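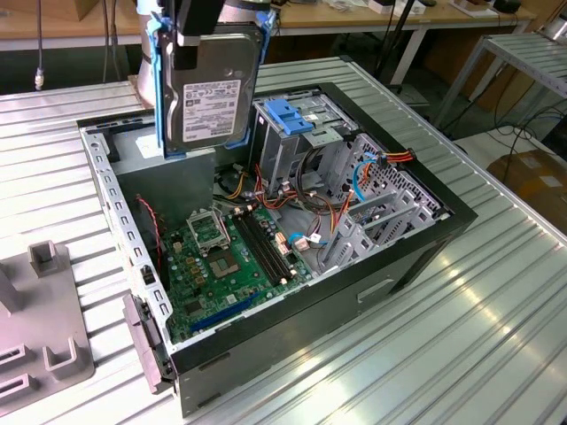 Should You Bother With the Old Tower?

Every spring the same email arrives in my inbox from somebody clearing out a spare room. There is a desktop tower in there, it hasn't been switched on since the kids left for college, and the writer has read that old computers are "worth a fortune in parts." Would the Birnby repair bench like to have it?

Maybe. I have been pulling these machines apart long enough to be wary of the word fortune. The pitch you see online goes like this: you slide out the drive, lift out the processor, pocket the memory, and sell the lot by dinner. The sliding out part I'll grant. Cases that hold the drive in a plastic caddy are a pleasure to work on, and a 3.5-inch drive in one of those can usually be out before you've found your reading glasses. Selling it is another matter. I checked the used listings in April and found 2,892 hard drives of the same general sort, many of them with no bids at all.

Memory does better, but only if you know what you have. Processors do better still, until somebody bends a pin. On a lot of boards the pins live in the socket, so an open socket with no chip in it is the most delicate thing in the case. Put the plastic cover back if you kept it. If you didn't, keep your sleeves, screwdrivers and coffee well away. Cosmin Radu swears he can straighten a bent pin with a sewing needle. I have watched him try it twice and I would not let him near mine.

Then there is the steel. Once the useful bits are gone you are left with a large, awkward box that has sharp edges inside and weighs more than it looks. The scrap dealer in Ludport will take it, for less than you'll spend on gas getting there.

What I really want to argue with is the advice about wiping drives. A reader, Zamfira Dumitrescu, sent me a flyer promising that deleting your files and emptying the trash makes a drive "safe to donate." It doesn't. Deleted files can often be recovered with free software and an idle afternoon. Use a proper erase program that overwrites the whole disk, and expect a big one to take all night. If the drive won't spin up, don't donate it. Have it shredded, or take it apart and ruin the platters yourself, with safety glasses on.

I am also not convinced by the magnet people. A refrigerator magnet does nothing. A bigger one might, and you'd have no good way of telling.

So, what we will take at the bench:

Complete towers, with or without a drive
Loose memory, in a bag or a box, please, and not wrapped in a dish towel
Drives you have already erased, with a note saying so
Spare caddies, rails and side panels, which we can never find when we need them

We can't take tube monitors, swollen batteries, or printers of any kind. Please stop leaving printers by the door.

Orla Hanrahan keeps the list of what's come in, and she would like your name and the age of the machine if you know it. Drop-off is from 2 p.m. until we lock up. If you want your empty case back, tell her when you leave it, as they go out with the scrap once a month.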